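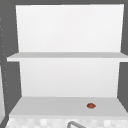 Computer-rendered kitchen shelving with one small item on the lower surface.

Household robots still need help with simple chores, study finds

By Harriet Pennington
June 19, 2022

Print | E-mail

Robots can now carry out a number of single household and shop-floor tasks under controlled conditions, but they are not yet ready to be left alone with them, according to a report published by the Kimitero research institute in Zekedside.

The report sets out the results of a programme in which control software was tested on 22 everyday chores, among them clearing a kitchen shelf, loading a dish rack, folding hand towels, restocking a shop display and sorting returned goods into bins. The software made 2,890 attempts at these chores in computer simulation. A further 583 attempts were carried out by machines in a test flat and in a stockroom fitted out for the purpose.

The institute concludes that performance in simulation gives a useful guide to which chores a machine may be able to learn, but a poor guide to how well it will manage them in a real room. In every chore tested, results fell when the work was moved from the computer to the test flat or stockroom. The fall was smallest where the items were rigid and of a familiar shape, and largest where cloth, soft packaging or very small items were involved.

Wing-yan Tang, who led the study, said the findings should be of interest to retailers and care providers considering whether to buy such equipment.

"The question we are asked most often is when a machine will be able to tidy a kitchen," she said. "We can report that a machine is able to do several of the things that tidying a kitchen involves. It cannot yet be relied upon to do them one after another, in a kitchen it has not seen before, without a person in the building."

Small items remain difficult

One chapter of the report deals with shelves and cupboards, which the authors describe as the most common place of work in both homes and shops. Reaching into a compartment leaves a machine little room to turn its wrist, and the shelf above may block its view of what lies underneath.

Plain surfaces caused problems of their own. Where a shelf, its back panel and its base were all of the same pale colour, the software sometimes misjudged how far away the base was, and stopped short or pressed down too hard. The report recommends that anyone planning a trial at home or at work should include plain white units among the places tested, as these are widely fitted and are easily overlooked when a test is being prepared.

Size mattered more than colour when it came to the items themselves. A small object that stood out well from the shelf was generally found without trouble, but finding it did not mean that it could be picked up. Items no larger than a nut or a dried bean were often pushed along the surface before the fingers closed. When such an item rested near the front of a shelf, a push could send it over the edge, and few of the programs tested made any attempt to look for what they had dropped.

Urs Fuchs, who was responsible for the simulation work, said that the behaviour of small objects was among the hardest things to reproduce on a computer.

"A box on a shelf will sit where it is put," he said. "Something small and rounded will roll or tip, and the way in which it does so depends on details that a simulation tends to smooth over. A program can do very well on the screen and then be surprised by a real shelf that slopes by a degree."

The simulated tests were run using Stimer, a package developed at the institute, in which the position of shelves, sinks, worktops and loose items can be changed between one attempt and the next. Mr Fuchs said that a new version, in which the weight and surface of small objects can be set separately, has been in use since January.

Shop-floor trials

The stockroom trials were carried out with the help of Hermans, a household goods retailer with branches in and near Zekedside. Its staff advised on how shelves are filled in practice and arranged the goods before each attempt.

The strongest results in the study came from this part of the programme. Machines were able to move boxed goods of a single type from a trolley to a shelf, and to bring forward stock from the back of a shelf to the front. They were slower than a member of staff in each case. Where goods of several types were mixed on one trolley, mistakes became more frequent, and most were not noticed by the software that had made them.

Floor Visser, operations manager at Hermans, said the company had no plans to change its staffing as a result of the trials.

"We took part in order to learn what the equipment can and cannot do," she said. "At present it would suit a part of the night work, in one or two aisles, with a colleague nearby. It would not suit a shop floor with customers on it. If a jar is put back in the wrong place we need to know that, and the machine does not tell us."

She added that preparing the stockroom had taken longer than the company had expected. Labels had to be turned to face the same way and torn packaging removed before work could begin, and in her view this preparation should be counted as part of the cost of any future system. The report takes the same position. It notes that published demonstrations seldom say how much human work was done beforehand, and asks that developers record it.

What households want

The study also drew on a survey of 300 households, in which people were asked which chores they would most readily hand over. Cleaning the bathroom and putting away laundry were the most frequent answers. Neither is among the chores that machines performed well. Wiping a flat worktop, one of the more dependable tasks in the test flat, was mentioned less often.

Esperanza Vidal, who carried out the survey, said that people tended to think in terms of whole jobs, while developers were inclined to think in terms of single movements.

"A person who says they would like help with the kitchen means that the kitchen should be finished at the end of it," she said. "They do not mean that a cup should be lifted and placed on a shelf. Several people told us that they would not want a machine if they had to follow it from room to room."

Older respondents were more willing than others to accept slow work, provided that it was quiet and that nothing was broken. Many respondents with young children said they would wish to be able to stop a machine at once by voice. Storage was also a concern – those living in flats asked more than once where such a machine would be kept.

Recommendations

The report makes several recommendations to developers and to organisations that may wish to buy robots for chores. It asks that results in simulation and results in real rooms should always be given separately, and that an attempt should be counted as a success only if the room is left in a fit state. A machine that clears a shelf but leaves one item behind should, under this rule, be recorded as having failed. The institute applied the rule to its own figures.

It further recommends that software should be judged on whether it recognises its own mistakes. In many of the failed attempts the program reported that the chore was complete. Ms Tang said she regarded this as a more serious weakness than a lack of speed or strength, particularly in homes where the person relying on the machine may not be able to check its work.

"A slow machine can be given more time," she said. "A machine that believes the shelf is clear when it is not will go on to the next task, and the person at home has to find out for themselves."

The institute does not give a date by which it expects general household robots to be ready for sale. It states that single-purpose machines for fixed locations, such as a stockroom aisle, are likely to come into regular use sooner than machines intended for the home.

A second stage of the programme will look at chores made up of several steps, starting with putting away shopping. The tests will again be held in the test flat, with the contents of the cupboards rearranged between attempts. Hermans has agreed to continue its part in the work, and households in Zekedside that took part in the survey will be asked whether they wish to be contacted again.

Copies of the report may be requested from the Kimitero information desk.

Print this article | E-mail this article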